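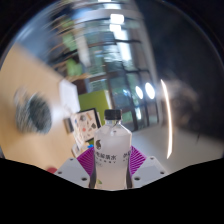

Stikine extends container deposit processing to 2,000 sites

November. Stikine, the container recovery operator, has completed the rollout of its Gredier reconciliation system to 2,000 commercial collection sites, including cafés, office kitchens and staff dining areas. The system replaces paper dockets with a weight-based tally lodged at the time of pickup.

Under the revised procedure, eligible beverage containers are consolidated in 300-litre bins and weighed at the kerb. Refunds are credited to the site's account within 2 business days of lodgement. Containers may be presented with caps on or off. Crushed containers are accepted where the barcode remains legible. 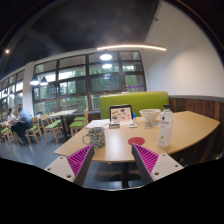 Café table with patterned mug, red coaster and bottle.

Sites operating under the previous docket arrangement do not need to re-register. Existing account numbers carry over, and unredeemed dockets will be honoured until the end of the financial year. Depot transport remains contracted to Siriwardena.
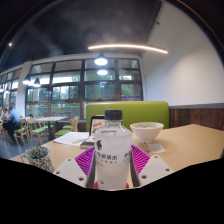 Stikine Commercial Recovery, Program Delivery

The trial phase covered 483 sites and was used to calibrate tare weights for mixed plastic, glass and aluminium loads. "Mixed loads were the main source of variance under the docket system," said Arif Kusuma, program manager. "Tare values are now set by bin type and reviewed each quarter."

Calibration records are held by Okton and are available to account holders on written request. Media enquiries should be directed to the Program Delivery office during business hours.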